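# Renaming a station: the paperwork behind a new signboard

Changing the name of a railway station takes one vote in an assembly and a long chain of letters afterwards. Padmavathi Kurup spent 19 years in the timetable and station data section of a regional railway office before moving to private consultancy at Uniyal. She handled the administrative side of several renamings, and is now advising on the proposal to rename Jindach Junction.

The resolution for Jindach was passed by the state assembly earlier this year and is with the central government. Kurup said the public tends to treat that as the end of the matter.

"A resolution is a request," she said. "The state asks, the centre says it has no objection, and then the state issues a notification in the gazette. Until the notification is printed, the station has its old name for every legal purpose."

The no-objection stage is the slowest. The file goes to the home department, which asks for comments from the railways, the postal service and the survey office. Each checks a different thing. The postal service looks for another place with the same name in the same sorting area. The survey office deals with spelling, and fixes the form of the name in each script.

"Spelling is where most of the letters come from," Kurup said. "With Jindach there were 2 forms in the resolution itself, one in the title and one in the body. Somebody has to write back and ask which was meant. That cost us 11 weeks."

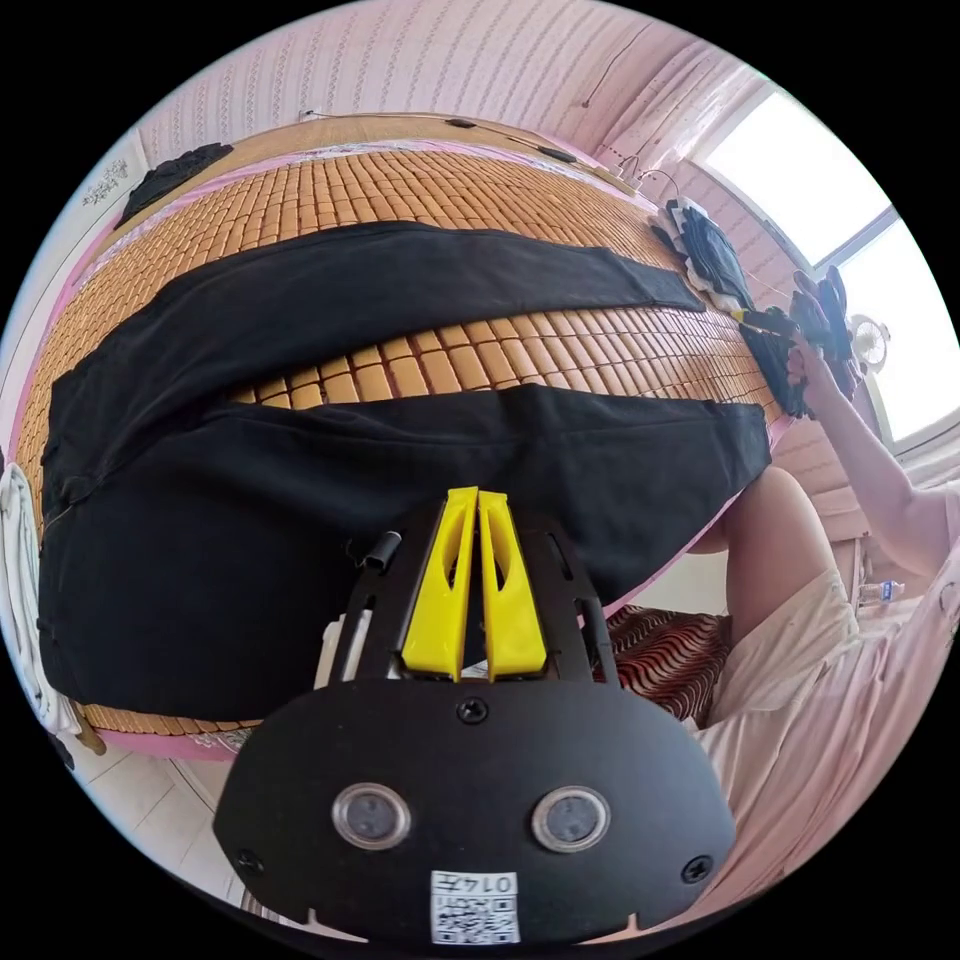

After the gazette notice comes the station code, the short set of letters used on tickets and in the reservation system. Kurup's advice is normally to leave it alone. A code is tied to fare tables, freight records and signalling documents, and changing it means reissuing all of them. The railways are under no duty to match the code to the name.

"People write in to complain that the code has the old initials," she said. "It does, and it works. If you change it you have a period when both codes must be accepted, and you have to decide what happens to a ticket bought before the change for travel after it."

The boards themselves are a small part of the cost. At Jindach the platform signs can be replaced by the division from its ordinary maintenance budget. Road signs belong to the highways department and are changed when they next fall due – in some districts that has taken years. Bus operators are asked to follow but cannot be made to.

Onni Mustonen, who studies place names and has compared the Indian procedure with those used elsewhere, takes a less patient view. He thinks the old name should stay in brackets on printed matter for a fixed period, set out in the notification.

"At present it is left to each office," he said. "One drops the old name on the first day and another keeps it until the stationery runs out. A traveller with an older map has no way of knowing which to expect."

Kurup agreed on the brackets but doubted that a fixed period would be kept. She would prefer a single public list of renamed stations, with the date of each notification and both names, maintained by the railways and open to search.

The home department has not said when it will answer on Jindach. Kurup expects the survey office's comments in August. If the spelling is accepted as submitted, the file can go back to the state for notification without a further round of letters.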